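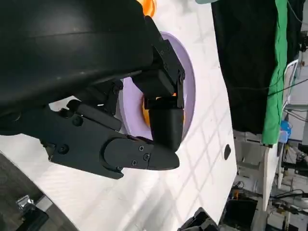
Getting down to table level

Hello again from Duddale! The clocks have been forward for weeks and I'm still getting up in the dark, mostly to look at seedlings. I promised Ivana Orellana I'd write up the crockery library for this newsletter, and she has asked me twice now, so I've made a pot of tea and I'm doing it.

If you've missed all this (and plenty of you have, going by the chat outside the post office), the crockery library is a few shelves of plates, mugs, bowls and jugs that anyone in the village can borrow for a party, a wake, a christening, whatever you've got on. You take it away, you use it, you bring it back clean. No paper plates, no bin bags full of plastic cups the morning after. It started when Morenike Adeyemi had a big family lunch planned and owned four dinner plates, two of them chipped, and she went up and down our road with a wheelbarrow borrowing everyone else's. She got it all home in one piece too, apart from a gravy boat of mine that I never liked.

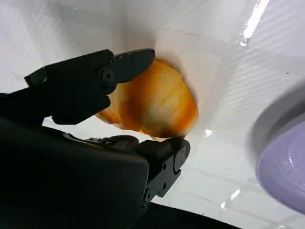
So after that lunch we had a pile of things people didn't want back, and it seemed daft to let them go to the tip. Morenike kept them in her porch until November, when the porch sprang a leak, and then they came to me. My spare room hasn't seen a guest in ages anyway. I cleared out the old sewing things and Wilson Puma put up shelves, which are very nearly level, and I do mean very nearly, because a round jug will find its way to the window end if you let it.

Nothing matches and I love that. I used to be a matching person! We had a full wedding set, white with a silver rim, and it lived in a cupboard and came out at Christmas and I worried about it the whole way through the pudding. Now I lay a table with whatever comes to hand and people pick their favourites and fight over them. My grandson will only eat his beans off a plain colour. Patterns put him off, he says. He's three.
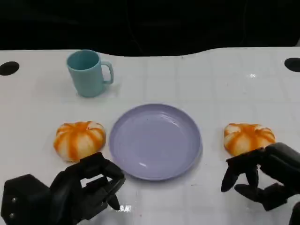

Teal mug, just the thing for a strong brew

We do need more mugs. Plates we're doing well for, but mugs go out and don't come home, and I suspect a few are sitting on desks in Flandulow full of pens. Have a look in your car as well, that's where mine always are. If you're having a clear-out, I'd be glad of side plates and anything that pours without dribbling. Please no more egg cups. I have egg cups to see me out.

A word about washing up. Hand wash anything with gold on it, and don't stack things damp with newspaper in between, as the ink comes off on the glaze and I spent a whole wet Sunday with bicarb and an old toothbrush getting it shifted. Tea towels are better, or those thin foam sheets that come round pears.

Duván Guzmán has kindly offered to run bigger boxes up the hill in his van, so ring me if you can't manage the walk.
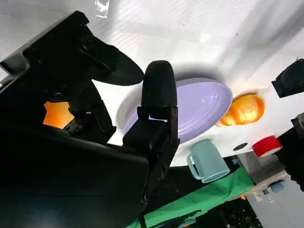 How to borrow

Knock, or put a note through my door with what you need and when. Two days' warning is plenty for a small do, a bit more if you're feeding the whole street. Bring your own boxes if you've got them. It's free, though there's a jar on the windowsill for replacements, and if you break something just say so, I shan't be cross.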